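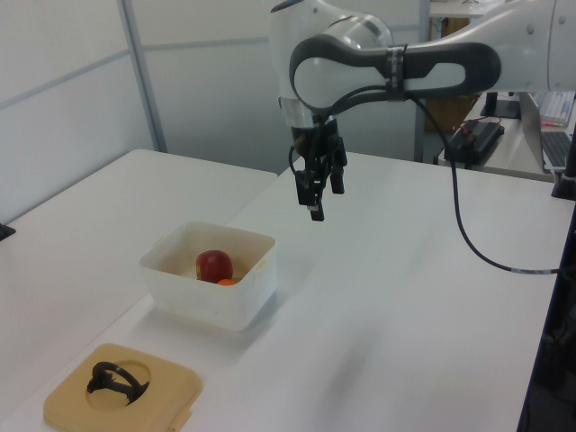 Print this article | E-mail this article

Gamen Gripper Service Kit: Review

March 8, 2026
14 shares | 3 comments

The Gamen service kit is sold to workshops and teaching laboratories that maintain their own small robot arms. It covers the routine care of a two-finger parallel gripper and the cable that feeds it. The Skelinmont training centre purchased one kit in January at a cost of $150 and has used it on a bench cell that handles fruit and light household containers.

Contents and setup

The kit contains a finger alignment gauge, two hex drivers, a tube of grease, replacement finger screws and a bag of reusable cable straps. The printed guide runs to 12 pages and is written in plain language. Staff with no previous service experience were able to follow it, although the section on re-zeroing the gripper refers to a menu that does not appear in the centre's version of the software.

The gauge is the strongest item. It is placed between the fingers with the gripper closed lightly, and any difference in finger height can be read from the scale. On the centre's arm the reading led to one finger being removed, cleaned at the mounting face and refitted. The work was completed within a single class period.

Cable care

The guide recommends a service loop at the wrist and a strap partway along the upper link. The straps supplied are adequate but stiff, and the larger size is too long for a slim arm. The guide gives little attention to the run between the arm and the controller. Where a cable crosses the work surface, operators should check that it stays clear of trays and lids through the full range of motion. The centre has added this step to its own checklist.

Service interval

Gamen advises an inspection every 1000 cycles. For a teaching cell this is a sensible figure, and a paper log sheet is included. The Humer kit, priced at $1795, adds a force tester and a carrying case. It is better suited to sites with several arms.

Assessment

The kit is recommended for single-arm cells. Purchasers should budget separately for shorter straps, and should note that the grease is not approved for food areas. Replacement gauges may be ordered through Feng, the regional distributor.

This site uses cookies to improve your visit. By continuing, you accept our cookie policy.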